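Simex Puts a Second Fan Inside Its New Power Supply

Simex has announced the Giritier 625, a semi-modular power supply with two small fans where most units have one large one. The company says the pair can take turns at low load, which should mean less noise and longer bearing life. It goes on sale in April at a price we haven't been given.

I have my doubts. Two small fans have to spin faster than a single big one to move the same air, and small fans spinning fast are what most of us have spent years getting out of our cases. Simex quotes a noise figure for the idle mode only. Asked for one at full load, it sent us the same press sheet again.

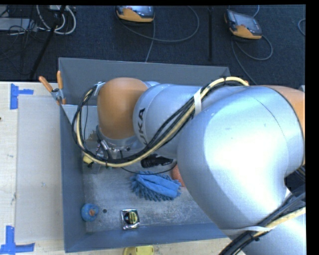

A KUKA robot arm over a metal bin.

The efficiency claims are harder to argue with, mostly for lack of detail. There is a chart, but the vertical axis has no numbers on it. The unit is 173 mm long, so owners of compact cases should get out a ruler before they get out a card. The cables are flat and the 24-pin one is fixed in place – fine by me, everyone needs it anyway.

Then there's the warranty. Simex offers 36 months, on a product whose main selling point is that it lasts longer. Kevden's single-fan unit from last year came with more than that and didn't make a fuss over it.

A review sample has been promised. Until it has spent a few weeks in our test bench under a real graphics card, I'd keep my money where it is.

Recent items
MacAulay drops the price of its mid-tower again
Kevden 772 power supply: six months on
Do you need a fan hub?

Contact the newsletter desk | Copyright 2019 | Back to top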